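Slow robots, please, and more of them

Wrote most of this on the train home and the rest at the kitchen table, so forgive the state of it.

I went to the Koltgate open day because Sang Chu had a spare pass and I had a free afternoon. That's the whole reason. I don't write about machines as a rule. I write about town budgets and bus routes and once, to my lasting regret, about parking. But I came away with an opinion, and a fairly strong one, and the opinion is that the slow, clumsy demo in the back room was worth more than everything they put on the main stage. And that they should swap the two next year. And that they won't.

First the main stage. Big hall, loud music, the lights doing that sweeping thing. Urkuris had the opening slot. A film, mostly. Machines stacking, machines sorting, machines handing a cup to a smiling person in a very clean kitchen. Then a man with a headset mic told us the future of work was a conversation. Applause. Six minutes of questions, all of them friendly, one of them I'm fairly sure from a coworker of his.

I asked how much of the film had been sped up. "Some portions are edited for time," he said. Which portions? He'd have to get back to me. He has my email. Nothing so far.

Now I don't think Urkuris is lying. I want to be fair here. Everyone edits. I edit. But a film of a thing working tells you it worked once, and a room full of people who came to see machines spent almost an hour watching a screen. There were 600 seats in there and I'd guess most of the folks in them left knowing exactly what they knew when they came in. Plus a tote bag.

The back room was Gudeta's. Down a hall, past the coats, no sign except a sheet of paper with an arrow. Sang found it, I was looking for coffee.

No music. Folding chairs. A table with two arms mounted on it and a whole mess of alphabet blocks, the kind from any nursery, and a woman named Aurelia Imhof who was running the thing and who said right off, before anybody could sit down, "It's going to miss a lot. You can ask me why when it does."

I can't tell you how much I liked that sentence.

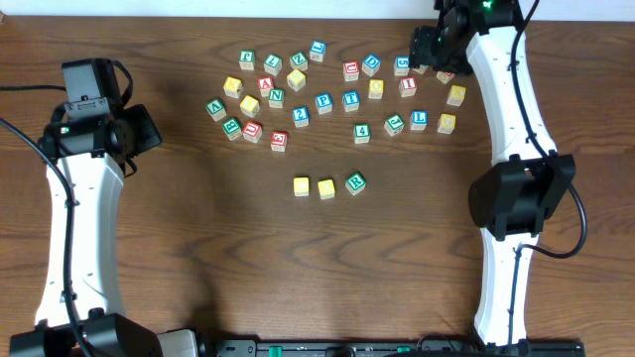 So we sat and it missed a lot. A grip would close on air. A block would get nudged and turn and then the arm would have to think about it all over again, or whatever we're supposed to call it when they stop like that. Long pauses. A kid in front of me said "go on, go ON" under his breath the way you'd talk to a horse. And then it would get one, and lift it, and the room made a noise. Grown people. Over a letter.

Idris Prosser, who teaches shop at a high school and had brought a few students along, asked the best question of the day. He wanted to know what happens if you swap the table. Just the table, same blocks. Aurelia said it gets worse. How much worse? Noticeably, she said, and she went on to explain that a busy wood grain under the pieces was harder on it than a plain surface, and that they had found this out the annoying way. She had a number for tries logged that month, 1,161, and a number she would not give us for how many were good, and she said so. "I'm not giving you that one, it's not steady yet and you'd write it down." True. I would have.

That's a real answer. Even the refusal was a real answer. Compare "edited for time."

Here's my case, then, as plain as I can make it.

People are being asked to decide things about these machines. School boards, hospital boards, the warehouse out by the county road, the city council I sit through twice a month for a living. Clifford Bélanger, who is on our council and who I like, told me in February that he would vote for an automation grant because he had "seen what they can do." I asked him where he saw it. On his phone. It was a Vindton clip, he sent it to me, it's great, it's less than a minute long. A robot folds a towel. I watched it four times and I still couldn't tell you if it can fold a second towel.

And he isn't a fool. He reads the whole packet before meetings, which puts him ahead of the pack. He's just never been in the room when one of these things fails. Most of us haven't. We see the hit and never the misses, so we end up believing either that they can do everything already or that the whole business is fake. I have held both views in the same week. Neither one survived the folding chairs.

What I'd want Clifford to see is the pause. The arm stopped over the blocks and everyone leaning in. You learn more from that than from the towel. You learn that a toy block is hard. You learn that a person has to set up the table and reset it, and that the person is tired, and good at her job, and drove in with the blocks in a shoebox on the passenger seat. There's a lot of labor in automation right now, a lot of it. It doesn't show up in the films. It ought to show up in the grant application.

The other side, because Sang gave it to me at length on the walk to the station. Sang thinks I'm being romantic. Companies don't owe the public their failures, the argument goes, any more than a restaurant owes you a look at the burnt pans. Investors are in that hall. A bad ten minutes on a stage could finish a small outfit like Gudeta, and Urkuris can't risk it either. And a slow demo teaches the wrong lesson too, Sang says, people will go home and say ha, it can't even pick up a letter B, and then be caught flat when it can.

That last part bothers me, I'll admit. I did hear a man on the way out say his granddaughter could do it faster. She could, sure. But he stayed for the entire thing, he was there before me and he was still there when I left for the coffee I never got, and I'd bet he can describe what he saw better than anybody who sat through the film. Being unimpressed is fine. Unimpressed and informed is a perfectly good way to walk into a public meeting.

As for the restaurant. I don't need to see the burnt pans if I'm only buying dinner. If you want the town to help pay for the kitchen, then yes, show me the pans.

I did ask Andri Gisler, who put the Koltgate program together, why Gudeta was at the end of a hall. He was decent about it. Said the hall slots are booked early, and the back room was what was left, and that "live is a headache." Power, insurance, the schedule slips. A film ends when it's supposed to. He also said the back room had been full both sessions, people standing, and he hadn't expected that. He said that part kind of to himself.

So what would I do. Put the live table in the big hall, camera over it, throw the picture up on that enormous screen they paid for. Let it run all day. No music for the love of god. Put the person who built it next to it with a microphone and a chair, and make it a rule that any film shown at the event has to say on the screen how fast it's playing and how many tries it took. Small print is fine. 2 lines of text. I can't see what it would cost an honest company, and it would of helped me a great deal with the towel.

And invite the councils. Not for a reception, they get enough of those. Sit them on the folding chairs for an hour and let them ask dumb questions. I asked several. I asked whether it knows what the letters say, and Aurelia said no, not in this setup, it's only after the shapes, and didn't make me feel bad for asking. Idris's students asked what broke most often. Cables, she said. Always cables. One of the kids wrote that down like it was scripture.

I missed my first train, by the way, since the second session ran over. There was a block it wouldn't let go of, or that we wouldn't let it let go of, the whole room had decided this was the one. It dropped it. Then someone in the back clapped anyway and Aurelia laughed and went to put it back on the table.

I've emailed Clifford to ask if he'll come with me next year. He says send him the date.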